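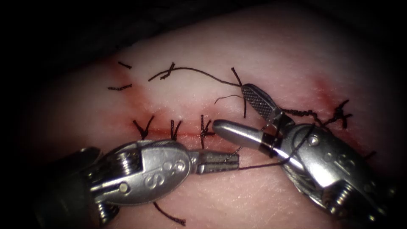

Ticket 844 — Tissue pads, red coming up around the stitches
Opened by: Macarena Quintana
Date: 16 April 2018
Product: Hatstead tissue pads, box of 32
Status: Open

Problem
Red is smearing on the surface on both sides of the cut. The left one runs around the stitches and down toward where the cut begins. The Hatstead sheet says to expect "light color at the line only." I would not call two smears light color at the line.

Log
1. Called Hatstead. They said we were pulling the thread too tight. Maybe, but they said it before I had finished telling them what was wrong.

2. Asked Murdo Kerr to redo the exercise on a fresh pad with less tension and the same black thread. He got smears again, a bit smaller. He thinks that proves Hatstead's point. I think one pad proves very little.

3. Blotted the next pad with gauze before the first stitch, as the sheet tells you to. No change I could see. The gauze did leave lint, so now there is that too.

4. Tried a pad from the old Novilov box. The cut stayed cleaner through 2 stitches, then we ran out of time. The Novilov pads are also past their date, so I don't put much weight on it.

5. Hatstead now suggests storing the boxes flat. Ours have always been flat. Asked which lot they tested and have had no answer.

Reply from Murdo Kerr
I'd still try a smaller needle before blaming the box. The bites on mine were wide.

Next
Smaller needle, new pad, Murdo stitching. If it smears again I want the box replaced — a credit is no use to us. Leave this open until then.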